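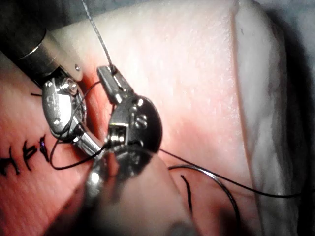 Learning to Tie a Knot on a Practice Pad
Project report, spring term, Skollow teaching lab

When our group first put our names down for the suturing project, I think most of us pictured something close to sewing on a button. I had hemmed plenty of curtains with my grandmother, and I walked in on the first Thursday feeling pretty sure of myself. By the end of that afternoon I had a tangle of black thread and a lot more respect for anyone who does this for a living!

Our question was a simple one. Does the length of the thread you start with change how long it takes a beginner to tie a square knot, and how tidy the knot is at the end? We chose it partly because our instructor at Tenham College had mentioned that new students nearly always cut their thread too long (we certainly did), and partly because thread was something we could afford to use a lot of.

Materials

We worked on pink tissue practice pads from the teaching lab. They are rubbery and a little speckled, and they crease if you pull on them, so you find out quickly when you have been too rough. The thread was black suture, which stands out nicely against the pink. Black thread does have one drawback, though. When several loops lie across each other it can be very hard to tell which strand is the tail and which one leads back to the stitch. We all lost our place this way more than once.

What we did

Each of us practiced for 2 weeks before any times were written down. After that we tied knots with a short thread and a long thread, taking turns so that nobody had all of one kind while they were fresh and all of the other when they were tired. We ended up with 70 timed knots altogether, and I am grateful to my groupmates for staying so cheerful through the later ones, when it was getting dark outside and we all wanted supper.

What we found

The short thread was quicker for most of us, though the gap was smaller than we had guessed. The long thread gave us more room to make the first loop, but then there was all that extra length to draw through, and it liked to wrap itself around the instruments on the way. The short thread had its own troubles. If the tail slipped out, we had to start the loop over.

The tidiness scores were nearly the same for both. Two knots marked down as loose were mine, and I remember each of them well.

What we would change

I would like to try a middle length, and I would have everyone lay the tail in the same place before starting. We also let our pads get worn near the middle, so a fresh pad for each timed session would be fairer.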